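Freitag, kurz nach zwei. Eusebio Pacheco saß im Bus nach Galtgate und hatte das Master noch nicht abgegeben. Acht Stücke. Eins davon ohne Ende.

»Mach's einfach weg«, hatte Matilde am Telefon gesagt. »Sieben reichen.«

Sieben reichten nicht. Das achte war das Stück. Die anderen waren Anlauf. Hatte er ihr nicht gesagt, sagte er ihr seit Januar nicht, weil sie dann gefragt hätte, wozu sie die anderen sieben überhaupt aufgenommen haben.

Der Bus hielt. Regen. Den Laptop unter der Jacke, die Festplatte in der Socke, in der Jackentasche. Alte Gewohnheit. Einmal eine Platte verloren, im Zug, 19 Spuren Klavier und ein Hund. Den Hund vermisste er immer noch.
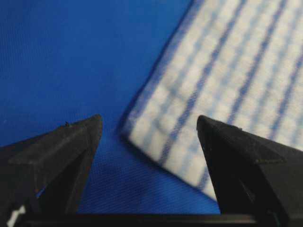 *Blauer Stoff, gestreiftes Tuch.*

Das Studio Keltier lag hinter einer Reifenwerkstatt. Man musste warten, bis die Schlagschrauber Pause machten. Matilde Garcia wartete nicht. Sie nahm die Schlagschrauber mit auf, pitchte sie runter, legte sie unter Stück drei. Klang wie ein Wal mit Husten. Das Label liebte es. Das Label hieß Wona, bestand aus einem Büro und einer Mailadresse und wollte die Dateien bis sechs.

»Du bist nass«, sagte Matilde.

»Ich bin pünktlich.«

»Du bist nass und zu spät.«

Sie drehte sich nicht um dabei. Auf dem Schirm Stück acht, Arbeitstitel Rocha, eine lange graue Wurst aus Wellenform. Am Ende franste sie aus. Da war er im Januar aufgestanden, mitten im Spielen, und rausgegangen. Man hörte den Hocker. Man hörte die Tür. Danach Raum, sonst nichts, 393 Sekunden lang, weil keiner auf Stop gedrückt hatte.

»Spiel's nochmal ein«, sagte sie. »Den Schluss. Nur die letzte Minute. Ich schneid das rein, merkt keiner.«

Er zog die Schuhe aus. Immer ohne Schuhe, wegen dem Pedal. Das Klavier stand an der Wand, Deckel offen, die mittlere Lage ein bisschen verstimmt, das musste so. Sie hatten es im Winter so gelassen und jetzt durfte es niemand mehr anfassen, sonst passte nichts zusammen.

Er setzte an. Vier Akkorde, dann die Figur in der linken Hand, dann

nein.

»Nochmal.«

Vier Akkorde, die Figur. Zu sauber. Im Januar hatte er kalte Finger gehabt, die Heizung war aus, man hörte das irgendwie. Jetzt klang es nach jemandem, der geübt hat.

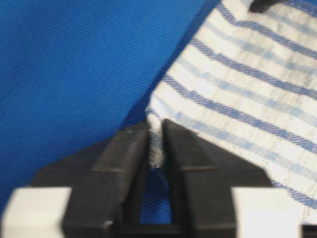

»Du hast geübt«, sagte Matilde über die Gegensprechanlage.

»Ein bisschen.«

»Idiot.«

Er lachte. Sie auch, aber kürzer. Halb vier. Nebenan ging der Kompressor an, sie mussten warten. Er guckte auf seine Strümpfe. In der einen Jackentasche die dritte Socke mit der Platte drin. Darauf die alten Fassungen, alle, auch die, die Matilde gelöscht haben wollte. Insgesamt mehr als 806 Dateien, wer sollte das jemals hören. Er hörte es. Nachts, in der Küche, ganz leise, über den kleinen Lautsprecher, der bei den Bässen schnarrte.

»Warum bist du damals eigendlich rausgegangen?«, fragte sie.

Er sagte nichts. Der Kompressor hörte auf.

Take 2 hatte noch am wenigsten falsch. Sie legte ihn unter den alten, zog die Ränder übereinander, hörte, zog wieder. Man merkte es. Natürlich merkte man es. Wie wenn jemand in einem Satz die Stimme wechselt. Sie machte es wieder auf, schob eine halbe Note, machte es wieder zu.

»Geht«, sagte sie.

»Geht nicht.«

»Nein«, sagte sie. »Geht nicht.«

Fünf Uhr. Das Telefon brummte auf dem Pult, Wona, sie drehte es um. Brummte weiter, jetzt mit dem Bauch nach oben. Sie holte Kaffee, vergaß die Milch, ging nochmal. Er saß am Boden, Rücken an der Klavierseite, und ließ den alten Schluss laufen, weil er das näher am Holz besser hörte, bildete er sich ein.
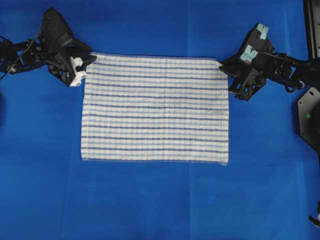
Der Hocker. Die Tür. Dann der Raum. Erst dachte man, es ist nichts. Dann der Regen, weit hinten, auch damals also Regen. Irgendwo ein Rohr. Und ganz spät, da hatte er nie so weit gehört, ein Ton. Einer. Das tiefe Es, sehr weich.

»Was ist das«, sagte er.

Matilde stand in der Tür mit der Milch.

»Das ist nach mir. Da war ich schon draußen. Was ist das?«

»Das bin ich«, sagte sie. »Ich wollte den Deckel zumachen. Hab ich mich aufgestützt.«

»Aufgestützt.«

»Ja. Gut, gedrückt. Eine Taste. Ich wollte mal wissen, wie sich das anfühlt, ohne dass du daneben sitzt.«

Er ließ es nochmal laufen. Das Es kam, stand da, ging langsam weg. Die Verstimmung machte zwei Töne draus, die sich aneinander rieben. Kein Schluss, den er geschrieben hätte. Viel zu spät, nach all dem Raum. Im Radio würde das jeder abwürgen.

»Wie lang wird das dann?«, fragte er.

»Zu lang.«

»Passt es noch drauf?«

Sie stellte die Milch auf den Boden, setzte sich ans Pult, schob den Marker ganz nach hinten, hinter das Es, hinter den letzten Rest davon. Zwanzig vor sechs. Draußen fing der Schlagschrauber wieder an.

»Wenn du drei kürzt«, sagte sie.

»Den Wal?«

»Den Wal.«

Er stand auf, suchte seine Schuhe, fand einen. »Dann kürz den Wal«, sagte er, und sie hatte schon angefangen.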